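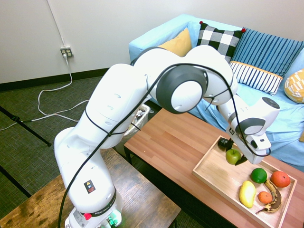 Ripening of fruit after harvest: notes for week two. In the first lecture we spoke about why a plant makes fruit at all, and today we continue with what happens in the fruit after it is taken from the plant. A fruit is still alive at this time. It takes in oxygen, it gives out carbon dioxide and water, and it uses up the sugars and acids it has stored. Fruit lying in a shallow wooden tray, like the one in the photo, is breathing in this sense. The shape of the container has an effect on this, and we return to it in section 3.

1. Two groups of fruit

We divide fruits by how their breathing rate changes during ripening. In the first group the rate rises strongly to a peak, then falls. These are called climacteric fruits. Apples, pears, bananas, peaches, tomatoes and avocados belong here. They can be picked when mature but still hard, and they will ripen later in the store or at home.

In the second group there is no such peak. Grapes, cherries, strawberries, lemons and oranges belong here. After picking they may become softer, but they do not become much sweeter. For this reason the day of harvest is very important for them.

Please do not mix up the words "mature" and "ripe" in your written work. Mature means that the fruit has finished its growth and is able to ripen. Ripe means that it is ready to eat. Many students lost points on this last December.

2. Ethylene

Ethylene is a simple gas, C2H4, and the plant uses it as a hormone. In climacteric fruits a small amount of ethylene causes the fruit to make more ethylene, so the process speeds up by itself. Starch changes to sugar, the green color often goes away, and the pectin between the cells breaks down - this last change is what we feel as softness.

A wounded fruit also makes more ethylene. One bruised pear can therefore start the ripening of its neighbors, and the old advice to take out the bad apple has a good chemical basis.

3. Temperature and air

Cold slows the breathing of the fruit. A useful rule says that for each 10 degrees Celsius of cooling, the rate falls to one half or even one third. But bananas and tomatoes suffer from cold, and their skin or flesh is damaged well above the freezing point. The rule has to be used with care.

Fruit also makes its own heat. In a deep box the middle layers stay warm longer, and the bottom layer carries the weight of all the others. In a shallow tray the air reaches more of the surface and there is less pressure. The cost is space: a cold room filled with trays holds less fruit than the same room filled with deep boxes.

4. Measuring weight loss

For the practical work each group receives fruit of one variety. Weigh it on the first day and again on the last day, and use this formula:

weight loss in percent = (first weight - last weight) / first weight x 100

As a worked case, a group begins with 814 g of plums and the loss is 48 g. We divide 48 by 814 and multiply by 100, which gives 5.9 percent. Most of this is water and only a small part is carbon used in breathing. Plums with such a loss often begin to look wrinkled near the stem.

Keep the samples at 18 degrees, away from the window, and write down the humidity each time you open the cabinet. If a fruit becomes moldy, remove it and note its weight separately, or your result will be wrong.

5. For next time

Read the Corrigan chapter on storage in controlled air, but leave out the part on packing films. Bring your weight tables on paper. Questions about the practical work can be sent to Marius Lazăr, who has the key to the cabinet.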